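新人の回路設計者は、まず測定室へ行こう

半導体の会社に入って、アナログ回路の設計部門に配属された人がいるとします。初日に渡されるのはたいてい、シミュレータのアカウントと、設計ルールの分厚いPDFと、先輩が昔つくった回路図一式です。わたしもそうでした。あれはあれで心が躍ります。でも、もしわたしが配属の順番を決められるなら、その人にはまず測定室の鍵を渡したい。最初の3か月は評価の仕事だけをしてもらって、自分の回路図は一枚も描かなくていい、というくらいに思っています。

乱暴に聞こえるのはわかっています。大学院で設計をやってきた人ほど、早く自分のトランジスタを並べたいはずですから。それでもこの順番をすすめたいのは、測定があまりにも面白く、しかもその面白さが設計の側からはほとんど見えないからです。

わたしが最初に入ったPremeckという会社では、設計フロアが上の階、評価フロアが下の階にありました。行き来は少なく、下から上がってくるのは表計算のファイルで、上から下りていくのは「この条件でもう一度」という短いメールです。わたしも1年目はメールを送る側でした。入力電圧を変えて、温度を変えて、負荷を変えて、もう一度。送信ボタンは軽いものです。その一通が下の階でどれだけの段取りになるのか、考えたこともありませんでした。

考えるようになったきっかけは、小さな電源ICでした。低ドロップアウトのレギュレータで、36ピンの大きなチップの片隅に載る、まあ脇役です。シミュレーションでは位相余裕もたっぷりあって、どのコーナーでも落ち着いている。ところが評価から「出力が細かく揺れている」と報告が来ました。わたしは反射的に、測り方が悪いのでは、と返しました。いま思い出しても顔が熱くなります。 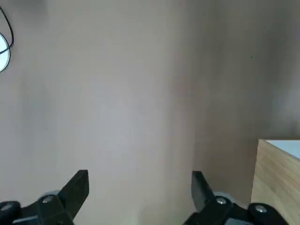 淡いベージュの面。右上に小さな黒い点がひとつ。

下の階で受け取ったのはYevdokiia Yurchenkoさんでした。怒るでもなく、「じゃあ一緒に見ましょう」と返事をくれて、わたしは初めてまともにベンチの前に座りました。彼女がまずやったのは、オシロスコープのプローブの長いグランド線を外して、先端に短いばね状のグランドをつけることでした。画面の波形から、とげのような高い周波数のリンギングがすっと消えたんです。ああ、やっぱり測り方だったんだ、とわたしは勝った気になりかけました。

でも、揺れは残りました。とげが消えたおかげで、その下にあったゆるやかな振動がむしろくっきり見えてきた。Yurchenkoさんは出力のコンデンサを別の種類に付け替えて、また波形を見せてくれました。今度は静かです。元に戻すと揺れる。わたしがシミュレーションに入れていたコンデンサは、等価直列抵抗が実物よりずっと大きい、古い部品のモデルでした。誰かの回路図からコピーして、そのまま使っていたのです。実物の小さな積層セラミックは抵抗分がごく小さいうえに、直流電圧をかけると容量まで減ります。教科書で読んで知っていたことばかりです。試験に出れば答えられたと思います。でも、自分の回路の出力端子にぶら下がっている現物として見たのは、あれが最初でした。

そこまで、座ってから30分ほどだったと思います。上の階でメールを書いていたら、2週間はかかっていたでしょう。

この経験があってから、わたしは用もないのに下の階に通うようになりました。通ってみると、覚えることが山のようにあって楽しいんですよ！ たとえばケルビン接続。電流を流す線と電圧を測る線を分けるだけの話なのに、これを外すと、数十ミリオームの配線抵抗があっという間に負荷レギュレーションの数字を食ってしまう。データシートで他社品に負けている、と会議で騒いでいた値の大部分が、評価基板の銅箔の抵抗だったこともありました。設計を直す相談を始める前に、はんだごてを一本持って下りればよかったわけです。

恒温槽も好きでした。設定温度の表示が目標に届いても、チップの温度はまだ追いついていません。Yurchenkoさんは待ち時間をきちんと取る人で、急かすと「ダイオードに聞いてみたら」と言います。チップの中のダイオードの順方向電圧を温度計代わりに読めば、まだじわじわ動いているのがわかる。動いている間に取ったデータは、きれいな曲線になっていても信用できない。わたしはそれまで、シミュレータの温度欄に数字を打ち込むのと同じ感覚で「マイナス側も取ってください」と書いていました。

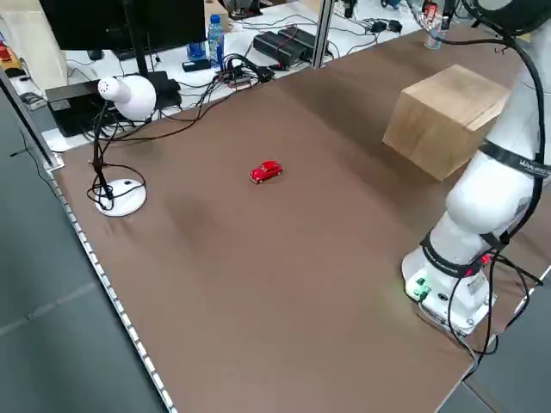
設計に戻ってから何が変わったか、という話もしておきます。いちばん大きいのは、回路図に観測点を入れるようになったことです。内部の基準電圧をテストモードで外に引き出す小さなスイッチ、バイアス電流を別のピンで読めるようにする枝、発振器を止めてループだけを見るための一本のレジスタビット。どれも面積はわずかですが、シリコンが戻ってきたときのありがたさは比べものになりません。下の階にいた頃、中が見えないチップを前に、外側の端子だけを頼りに何日も推理したことがあります。あれはあれで探偵小説のようで、正直に言えば少し楽しかったのですが、製品の日程を考えると二度とやりたくない。

もうひとつ、仕様書の読み方が変わりました。「標準値」と「最大値」の間にどんな分布があるのか、この試験条件は誰が何のために選んだのか、量産の試験機で本当に測れる数字なのか。測れない仕様を書くと、どこかで誰かが苦労します。設計で保証、と一行書いて済ませたくなる気持ちもよくわかるのですが、その一行を書くときに、ベンチの前に座っている人の顔が浮かぶかどうかはかなり違います。

反対意見も聞いてきました。よく言われるのは、人手が足りないのに新人を何か月も設計から外しておけない、というものです。もっともだと思います。先端のプロセスで大きなチップをつくっている会社なら、役割は細かく分かれていて、評価の専門家の仕事を新人がうろうろして邪魔するのも困るでしょう。わたしの話はアナログや電源、センサの読み出し回路あたりの、比較的小さなチームを頭に置いています。デジタルの大規模設計にそのまま当てはまるとは言いません。

もう少し手ごわいのは、いまはモデルがよくなったから、という反論です。これをわたしにいちばん強く言うのは、Sangkhawatで設計を率いているChrysoula Andreadisさんです。彼女の回路は本当に見事で、最初のシリコンで動く率が高い。寄生成分の抽出をきちんとやり、パッケージのモデルを入れ、基板まで含めて解析すれば、ベンチで驚くことなどほとんど残らない、と彼女は言います。驚いたらそれは準備不足だ、と。

この意見にはかなり説得されかけました。モデルは本当によくなりましたし、抽出をさぼって測定でどうにかしようという態度には、わたしも反対です。ただ、何をモデルに入れるかを決めるのは人間です。パッケージのワイヤを入れようと思いつく人、基板のグランドの戻り道を気にする人、評価ボードのコネクタまで疑う人は、たいていどこかで一度、それに足をすくわれています。Andreadisさんにしても、若い頃に前の会社で測定をずいぶんやったと、お茶を飲みながら教えてくれたことがあるんです。それを指摘したら、笑って話題を変えられてしまいましたけれど。

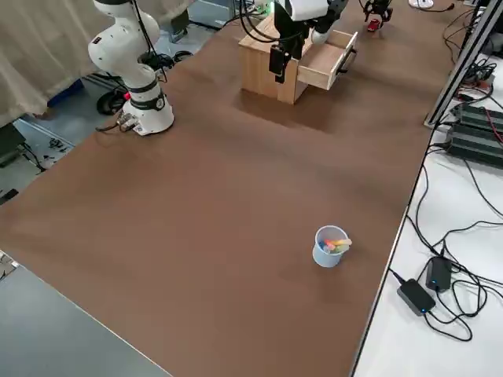 読了まで あと3分

では、実際にどうやるか。いまいるNaveckでは、10人にも満たないチームで、新しく入った人にまず古い製品の評価をやり直してもらっています。もう出荷していて、データシートもあって、答えがわかっているチップです。これがすごくいい教材になります。データシートの曲線を一枚選んで、自分の手で同じ線を引いてみる。簡単そうに聞こえるでしょう。最初からぴったり重なった人を、わたしはまだ見たことがありません。

昨年の10月に入った人は、電源電圧変動除去比のグラフを選びました。低い周波数ではきれいに合うのに、高いところで合わない。入力に交流を重ねる治具の出力インピーダンスを疑い、入力のコンデンサを外し、ケーブルを短くし、最後はチップの真横で入力の電圧を測り直して、ようやく線が寄ってきました。その間、わたしたちは質問されれば答えますが、先回りはしません。これが教える側にはなかなかつらい修行で、つい口を出したくなります。出しましたけどね、何度か。

その人が次にやりたがったのは、当然ながらシミュレーションとの比較でした。測定の線とデータシートの線と計算の線が並ぶと、ずれの一つひとつが質問になって返ってきます。どうしてここに山があるのか。この部分は回路のどの極から来ているのか。そういう質問を抱えて回路図を開くと、先輩の描いた図面がまるで違って読めます。トランジスタのサイズひとつにも、たぶんこれが怖かったんだろうな、という書き手の気持ちが透けてくる。わたしはこの瞬間に立ち会うのが大好きです。

大学にもお願いしたいことがあります。試作チップの論文を書くとき、測定の章をもう少し長くしてほしいのです。ダイ写真と性能比較表は立派なのに、どうやって測ったかは数行、という論文がとても多い。どの測定器をどうつないだか、校正はどうしたか、何回やり直したか。うまくいかなかったセットアップの写真を付録に載せてくれたら、わたしは本文より先にそこを読みます。Zendolettiという小さな勉強会では、参加者が自分の失敗した測定を持ち寄る回があって、毎回いちばん席が埋まります。アンプだと思って一晩見ていた雑音が充電器のものだった、という話で部屋中がうなずくのは、なんとも幸せな光景です。

測定に使う機材が高いという問題は残ります。立派なネットワークアナライザや静かな電源が、どこの研究室にもあるわけではありません。でも、いまは手頃なオシロスコープでもかなりのことができますし、直流の測定なら、よい電圧計が2台あれば相当深いところまで行けます。1台で電流検出抵抗の両端を、もう1台で出力を見る。それだけで効率も、負荷変動も、待機電流のおおよその姿もつかめます。道具が限られていると、次に何を測るかを真剣に考えるようにもなります。

配属先に評価の部署がなくて、設計しか選べないという人は、自分で測りに行ってください。シリコンが戻ってきた日に、最初の電源投入に立ち会わせてもらう。電流制限をいくつにするか、どの電源から順に入れるか、横で聞いているだけでもずいぶん学べます。慣れてきたら、ケーブルを一本つながせてもらう。断られることは、わたしの知るかぎりあまりありません。評価の人たちは、設計者が下りてくるのを案外待っているものです。

わたしはいまでも、新しいチップが届くと朝の予定を空けてベンチに行きます。Yurchenkoさんとは会社が別になりましたが、妙な波形が出ると写真を送り合っています。先週送ったものには、まず「グランドは短くした？」と返ってきました。していませんでした。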